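Play corner and sorting table check, Ekthorpe hall
Filled in by Jurgita Stankevičius, Tuesday, before the morning session

I've done this on the long form again, with my comments under each line, as the short one never has room for anything useful. OK means OK, WATCH means look again next time, FIX means it wants doing before it goes back in front of the children. If you only have two minutes, read the FIX lines and go and put the kettle on.

1. Floor and walkways
OK. Swept, nothing sticky that I could find, and I did get down on my hands and knees (my knees would like that noted). The coat pegs are still too close to the door, so once everyone has arrived you get a sort of tunnel of anoraks. I've moved the spare bench along a bit and it helps.

2. Doors, hinges, finger guards
WATCH. The finger guard on the kitchen door has started to come away at the bottom. It presses back and stays for a while, then off it pops again. I'd like a new one, please, and a proper one this time, the last was a bargain and you can tell! The main door is fine and the fire door opened first push.

3. Heaters and sockets
OK. Socket by the book trolley is a bit loose on the wall but the switch is off and there's nothing plugged in. I've put it in the maintenance book, page 17, under the note about the dripping tap that is also still dripping.

4. Low shelves
OK. All the brackets are tight. I gave each unit a good shove from the front and from the side, the way a determined three-year-old would, and nothing moved. Heavy puzzles had crept up to the top shelf again so they are back on the bottom. Please, please leave them there.

5. Soft toys and dressing up
WATCH. Two more button eyes gone wobbly, both on the same rabbit, who is now in my bag with a needle and thread waiting for an evening when I can be bothered. The Drermont capes have been through the wash and came up lovely, but check the neck ties when they're dry. They should be the rip-apart sort only. If you find one that knots, take it out.

6. Play food
OK, with a moan. The Puvonora basket has the whole set except the cheese. What I do keep finding is food in with the blocks and blocks in with the food, and I know it's what children do, but at tidy-up it takes five seconds to put it right. The reason it's on a safety form at all is that real fruit from snack time gets mixed in too. Anything that looks like fruit, pick it up and give it a squeeze. If it's real, out it goes.

7. Building blocks
WATCH. I went through the big tub (it's the one marked 126 on the lid) and ran my thumb along the edges. A cracked block can pinch like anything. Nine went in the bin, mostly from the old Mägi lot, which have gone brittle at the corners. They've done very well, mind you, I think we've had those since 2000. The ones that are left are sound. Chunky pieces only for the under-threes, and anything that fits inside the choke tester goes up on the high shelf.

8. Hand washing and wipes
OK. Soap topped up, towels out, step is steady. The wipes are down to the last packet so somebody add them to the list, I keep forgetting and I'm the one who keeps writing it down.

9. Grey metal sorting bin
FIX before it's used for children's play. I like this bin, it's good and solid and the two halves are ideal for sorting, but it's had a hard life and I've got a few things to say about it.
- Top edges and corners: run a cloth along all of them, slowly. If the cloth snags, so will a finger, and it wants a file and then some edging strip.
- Divider: the white on the top part stops in a ragged line and it's dull grey metal from there down, with specks and fine scratches in the white. Scrape a fingernail along that line. If bits come off, take the loose stuff off properly and touch it up with toy-safe paint. Same treatment for anything flaky elsewhere.
- Floor of the front half: scuffed all over and scratched, which I can live with. The two small round holes I'm less keen on. Feel round both rims, top and underneath, and smooth or plug them.
- Back half: some little scuffs along the lower edge, no worry. It had nothing in it, so this is the one to use if we want the food kept apart.
- Contents: all in the front half. Yellow block, two green ones on the right, something reddish below them, and a lemon over by the left side (see item 6, squeeze it!). Blocks to be wiped and back in the tub, lemon wherever the squeeze says.
- Where it stands: on the wooden table. Check it sits flat and can't be pulled over the side by someone small hanging off it. A bit of non-slip mat under it wouldn't hurt.

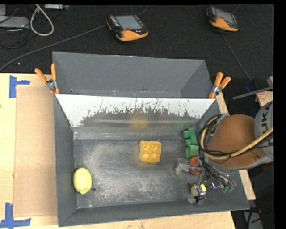
10. Tables and chairs
WATCH. Wooden tabletops have had a wipe and I felt for splinters, none found. One of the small chairs rocks, I've turned it upside down by the cupboard so it doesn't get used. It needs a new rubber foot and there's a bag of them in the second kitchen drawer, under the birthday candles.

Next full check in May. Edging strip, finger guard and wipes on the shopping list, please.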